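Notes on `pack-claims`, a table of 487 product listings for bike and day packs, with what the maker says next to what I could check. Read the limits before you use any of it.

## What is in it

One CSV, one row per listing. Most rows come from shop pages, the rest from printed catalogs I typed in by hand. Brands include Andness, Hornska and Lulteteck, plus a long tail of labels that seem to sell the same pack under different names.

| Column | Meaning |
|---|---|
| `brand` | As printed, accents kept (`Hrubý`, never `Hruby`) |
| `claimed_l` | Volume in liters, per the maker |
| `claimed_g` | Weight in grams, per the maker |
| `measured_g` | Weight on my kitchen scale, mostly blank |
| `rain_claim` | Exact wording about rain |
| `use_claim` | Exact wording about what the pack is for |
| `src` | `shop` or `catalog` |

## Why I don't trust `claimed_l`

There are standards for measuring pack volume. I found 9 listings that said which method was used. Everyone else gives a number and leaves it there. Some count the stretch pocket on the outside, some count it only when it makes the pack reach a rounder number, and one Hornska listing gives two different volumes on the same page. I kept both in `notes` and put the smaller one in the column.

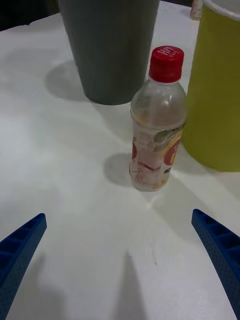 Don't average this column by brand and call it a ranking. Someone already did that with an early version, and the result mostly showed which brands count their pockets.

## Weights

`claimed_g` usually leaves out the rain cover, the hip belt if it comes off, and the back plate. Sometimes the listing says so in small type. Where it did, I set `stripped` to `yes`. Where it didn't, I set it to `unknown`, because a blank would look like a no.

My scale reads to the nearest 2 grams and I have not had it calibrated. It's good enough to catch a maker who is off by a water bottle. It can't settle an argument about buckles.

## Rain wording

"Water resistant," "weatherproof," "rain ready" and "storm tested" all appear, and I can't tell you what separates them. Tested by whom, and for how long? I did not turn these into a score and would ask you not to either. The text is there so you can search it.

- `rain_claim` is copied as printed, including the typos.
- Taped seams are a separate column, `seams`, filled only when the listing names them.
- A pack sold with a cover gets `cover = yes`, whatever the fabric claims to do by itself.

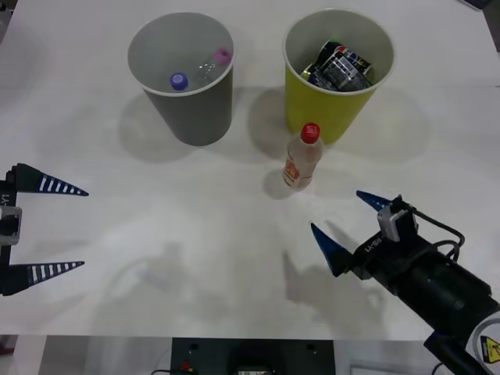
## Known problems

- Andness changed its model names in January and kept the old product codes. Rows before and after may be the same pack.
- Lulteteck lists a "commuter" and a "trail" version with matching sizes, weights and pocket counts. I think it's one pack in two colors. I left both in.
- Prices were dropped. Nearly every pack was "on sale," so the list price meant nothing.
- Almost 1000 listings were looked at in total. The ones with no stated weight or volume are gone, which probably makes the field look more careful than it is.

## Using it

```
import pandas as pd
df = pd.read_csv("pack_claims.csv", encoding="utf-8")
df = df[df["stripped"] != "yes"]
```

Open it as UTF-8 or the Hrubý rows will break. 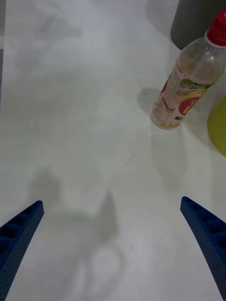

*Tabletop, with the two blue gripper fingers spread apart.*

## License and fixes

CC BY 4.0. Corrections are welcome if they come with a source. A link to the maker's own page counts as a source for what the maker claims, and for nothing else. If you weighed a pack yourself, say what was attached to it at the time.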